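About Sidstead Family Health

Sidstead Family Health is a primary care clinic serving patients in Sidstead and the neighboring district of Usham. It operates as a nonprofit and is paid per enrolled patient, with no separate fee for each visit.

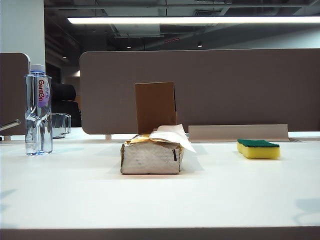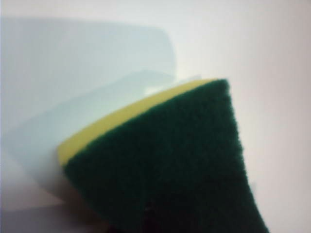 Enrollment and capacity
The clinic has 1,149 enrolled patients. Places open in blocks of 200 when a new clinician starts. Applications are handled in the order received, and residents of either district may apply. People without a current family doctor do not need a referral.

How care is organized
Each patient is assigned to one care team, made up of a physician, a nurse and a medical assistant. Routine visits are booked with that team. Same-day visits may be with any team on duty. Test results are posted to the patient record after a clinician has reviewed them, and abnormal results are also reported by phone.

The clinic treats adults and children. Services include chronic disease follow-up, vaccination, prenatal care up to week 28, and minor procedures. X-ray and ultrasound are not done on site. Those requests go to the Maltberg Imaging Center.

Locations
The main office is at 62 Zúñiga Street, Sidstead. The Usham office, at 69 Maltberg Road, offers nurse visits and blood draws only. Both offices use the same record system and phone line.

Governance
A seven-member board sets the annual budget and reviews wait times each June. Minutes are available from the front desk on request.

Page last updated 11/08/2020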